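T-shirt print cracking after two washes, and which species is on the back?
Posted in Clothing & Printed Goods, Jul 23, 2021

Kieran Parsons
Hi all. Bought a frog and newt t-shirt off the Stestley stall in Bisbridge, adult medium, dark green. Lovely print, wraps right round to the back. Washed it twice at 40 and the yellow bits have started cracking, mostly under the arm. Is that normal or have I got a duff one? Paid full price for it so a bit fed up.

Also my daughter wants to know what the big one on the back is. The label only lists the front ones. Bright blue legs, black spots. She says poison dart frog, I said could be anything. Is there a key anywhere? The kids' version came with a little card, mine didnt.

Don't want to send it back if I can help it, they've stopped doing the medium.

Derek Hartley
Two seperate things there.

Cracking. Depends on the ink. The older Stestley ones were water based and just fade. The newer ones have a thicker layer on top for the bright colours, yellow and orange mainly, and that goes if it's tumble dried. Did you tumble it? Inside out, 30, hang it up. Won't mend what's cracked but should slow it down. Don't iron over the print. If you must, tea towel in between, low heat, no steam.

Species. Blue legs and black spots on the back is the dyeing dart frog on mine, but I've got the January printing and they moved a few round after that. Front, going clockwise from the collar on mine: red-eyed tree frog, fire-bellied toad, great crested newt, tomato frog, axolotl. Might be different on yours, check the newt first, if it's by the hem you've got the later one. 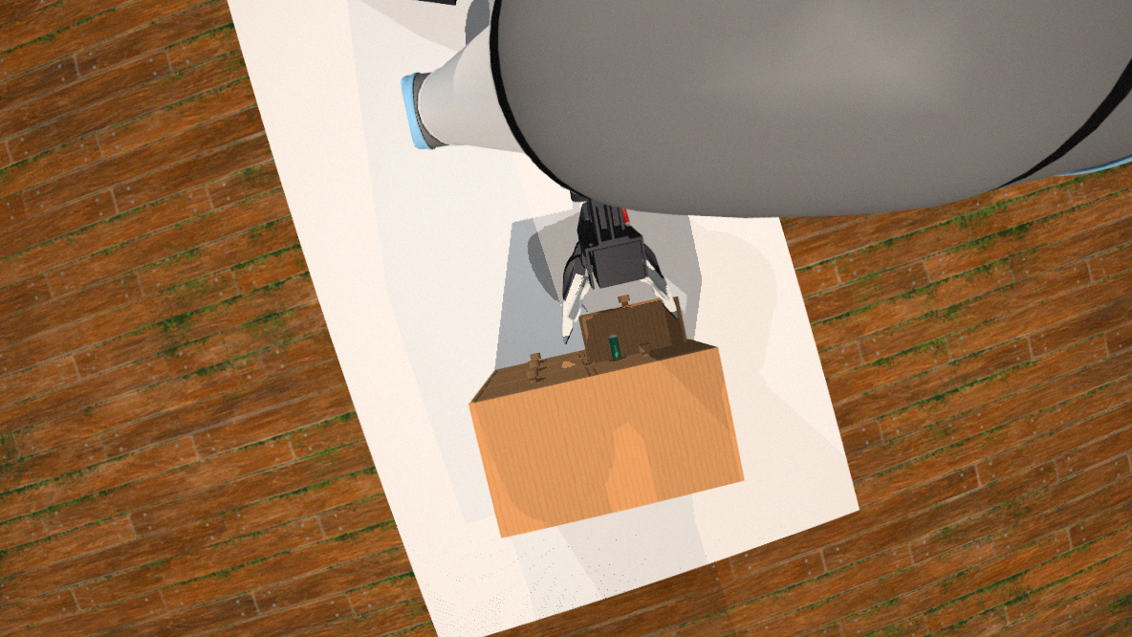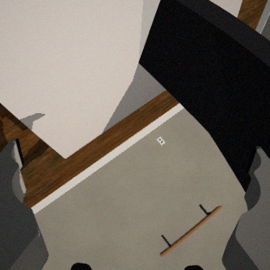
Two views, plank floor in the first

Write to them for the card, they used to post it free. Took 6 days when I asked.

Butier
had the same shirt, mine cracked and I never tumbled it. sent it back, got a refund no bother. keep your reciept

Annamalai
Agree with Derek on the wash, not sure about the frog. The catalogue has the back one down as item 129 and just says "dart frog, blue form". My size large has 4 on the back and 2 on the sleeve, the sleeve ones aren't named anywhere. Would like to know those as well if anyone has the card.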